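Draught excluder

A draught excluder is anything put against a gap in a house to stop cold air coming in or warm air going out. The word covers a good many things, from the stuffed cloth sausage that lies along the bottom of a door to the strips of brush, foam or rubber fixed round windows, and it is also used for the heavy curtain that some households hang inside the front door in winter. In parts of the north of England the cloth kind is simply called "the dog" or "the snake", even when it has been given no face at all.

Origins

People have been stuffing gaps for as long as they have had doors, and it would be foolish to look for a first example. Moss, rags, straw, old paper and clay have all done the work at one time or another, and anyone who has taken up the floor of an old cottage will have met a fair selection of them. The long cloth tube seems to have grown out of the rolled rug or blanket, which did the job well enough but had a way of coming undone whenever somebody went through the door. Sewing it shut was an obvious improvement, and filling it with something heavier than wool was another.

Sand was a favourite filling for a long time, as it lies flat and stays where it is put. It does leak, however, and a sand-filled excluder on a polished floor is remembered with little fondness by those who had to sweep up after it. Sawdust, dried peas, rice and cut-up stockings were all used as well. Peas and rice are pleasant to handle and easy to come by, though they will bring mice into a house that has any mice to bring.

Sindircombe pattern

The best known local form is the Sindircombe pattern, a double tube joined by a flat band of cloth. The band slides beneath the door so that one tube lies on each side, and the whole thing travels with the door as it opens. It is a great comfort to anyone who has had to kick a single tube back into place from the wrong side. The usual length is 35 inches, a little more than most inside doors need, and the makers allowed for it to be tucked in at the hinge end.

Nosipho Venter, whose booklet on household sewing remains the fullest account, thought the pattern had come to Sindircombe from the nearby village of Pemstead, where a very similar thing was made for chapel doors. She gathered 264 excluders in all from the two places and the farms between them, most of them given to her by families who were surprised that anybody should want such a thing. Only 11 were of the double kind with the band still whole. The band is always the first part to go, being the part that rubs.

Her booklet is also fondly thought of for its long chapter on faces. Dachshunds are by far the commonest, then snakes, then caterpillars, and she gives over several pages to buttons for eyes and whether they ought to match.

Strips and brushes

Fixed strips do the same work with less charm. Foam strip is cheap and goes on in minutes, but it flattens with use and generally wants replacing after a winter or two. Rubber strip lasts longer. Brush strip, screwed to the foot of a door, copes best with an uneven floor and will pass over a carpet without dragging.
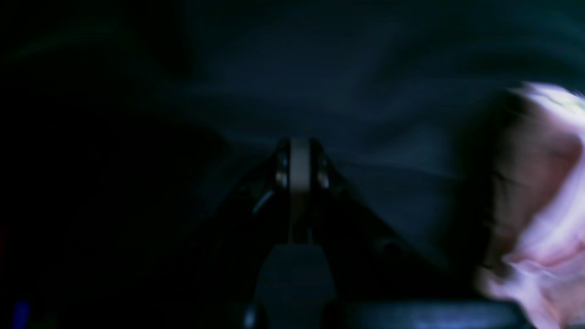

The gap at the foot of a door is seldom the same all the way along, and it is worth measuring at both ends and in the middle before buying anything. Old doors drop towards the handle side as the hinges wear. A gap of 6 millimetres at the hinge can easily be twice that at the other end, and a strip chosen for the smaller figure will let a good deal of cold past it.

Some gaps ought to be left alone. Rooms with an open fire or a gas appliance need a supply of air, and the vents in such rooms should never be blocked, however chilly the ankles. Kitchens and bathrooms also suffer from damp if they are sealed too well.

Care

Cloth excluders gather dust along the underside and are best shaken out of doors every so often. Those with a removable cover can be washed in the ordinary way, the filling being kept meanwhile in a pillowcase. Rice and peas must not be wetted, and an excluder filled with either should be wiped with a barely damp cloth and dried well before it goes back on the floor.

See also: Door curtain; Letterbox flap; Secondary glazing; Weatherboard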